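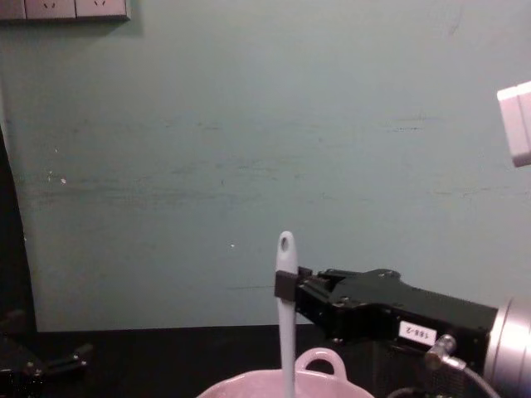 White utensil with the hanging hole, upright in the pink bowl.

Long-handled utensil tips the bowl over. Shorter handle or heavier bowl?

Posted in Kitchen Storage and Small Equipment

I keep one serving utensil standing in a pink bowl on a dark table, next to the stove. The bowl has a loop handle on the rim. The utensil is a white one with a long, slim handle and a small oval hole near the rounded tip. I can't find a maker's mark on either piece. The bowl came from a Trerano outlet and the utensil from a mixed bin there, so the two were never a set.

When I let go of the utensil it leans on the rim, and if it lands on the side away from the loop the bowl sometimes rocks. Twice in July it went over completely. With the utensil out, the bowl sits flat and does not move.

I would like to keep the utensil within reach of the stove. Wall hooks are possible, but the wall is painted (pale teal green) and I have no leftover paint to touch it up. Is there a way to work out how heavy a container has to be before a utensil this long can stand in it? Or should I give up on the bowl?

Posted by flatware_drawer

kudeo_bench

You can work it out well enough with a kitchen scale and a ruler.

Weigh the bowl and the utensil separately. My own bowl is 663 g empty and my longest ladle is 80 g, and that pair is stable. Next, balance the utensil across one finger and mark the balance point with tape. Put it back in the bowl, let it lean, and look straight down from above. If the tape is inside the circle of the foot (the part of the bowl that touches the table), the utensil will not tip the bowl at rest. If the tape is outside the foot, the bowl's weight has to make up the difference.

Measure the foot, not the rim. Many bowls are wide at the top and stand on a small foot, and a wide rim lets the utensil lean farther out. My foot measures 60 mm across, and I consider that the lower limit for anything with a long handle.

Things to try before replacing the bowl:

Lean the utensil against the rim next to the loop and see if the loop stops it sliding around. On some bowls it does. It also puts the utensil's weight on the same side as the loop, so check that the bowl doesn't rock that way instead.

Put a thin silicone mat under the foot. This stops sliding. It does very little for tipping.

Add weight low down. A layer of clean glass pebbles works, but you will have to wash them, and a utensil that goes back dirty makes that a daily job.

If the table has a slight slope, turn the bowl until the utensil leans uphill.

prendano22

just get a crock. Paucar used to make a straight sided one, mine has never tipped

stovetop_left

The hole in the handle is for hanging, so I would use it. An adhesive hook on painted wall can pull the paint when it comes off, especially if the paint is fresh or was put over a glossy coat. A rail that clamps to a shelf edge avoids the wall altogether. Check that the hook wire passes through the oval before you buy; thick S-hooks often do not fit the small holes.

If you stay with the bowl, lay the utensil flat across the top between uses instead of standing it up. It needs to be at least 2 inches longer than the rim is wide or it will drop in.

flatware_drawer

Thanks. Did the tape test. The balance point is well outside the foot, so that explains the rocking. Leaning it next to the loop is better but it still moves when the table is bumped. I will measure the shelf edge for a rail and use the bowl for garlic.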